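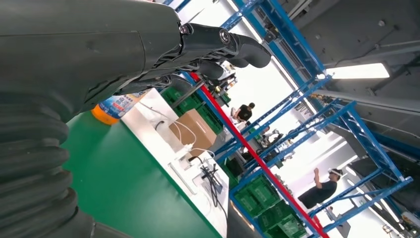
How long does it take to sort out one bench properly? Allow two hours with the kettle on, plus another 20 minutes for going back over the cables you swore you'd already dealt with.

January, bench tidy, second go

Right, the green table. I've been putting this off since before the break, and I only started on it because I wanted the long white board back for the Drornenik job and there was stuff all over it. White cables in big loops, black ones in a proper knot round a little dark box, and a cardboard box sitting on top of the board as if it paid rent.

Started with the white ones as they looked easier (they were!). Coiled each one loosely, over and under, and put a bit of tape on the end with what it fits. The small white plug has stayed with its cable. Please don't separate them again, I spent half of last winter looking for one of those.

The black lot took ages. Pulling made it worse, so I laid the whole tangle flat, found one free end and worked back from there, feeding it through instead of tugging. Got there in the end, with one casualty: a lead with a split in the sleeve, gone in the electrical recycling. I've written it on the Flornetar order, next to the hook and loop ties. They come in packs of 70 and we're down to the last 5, so I ordered a pack and may regret not ordering two.

Brown box is still closed. I've put it on the shelf by the door with a note on it, and if it belongs to the Gill lot they can come and fetch it. Same goes for the bottle with the orange cap, which now lives in the cupboard with the others and not at the end of the table where elbows go.

Wiped the table down with warm water and a drop of washing-up liquid. Don't use the Dollero spray on it, it left streaks on my test patch and I had to do that corner again. The board got the same treatment.

Still to do:
drawer labels
find the lid for the cable tub
measure the board before cutting anything (over 2 metres, I think, but my tape has wandered off)

Stopped at half four. Tub's under the table, left-hand side, white cables on top.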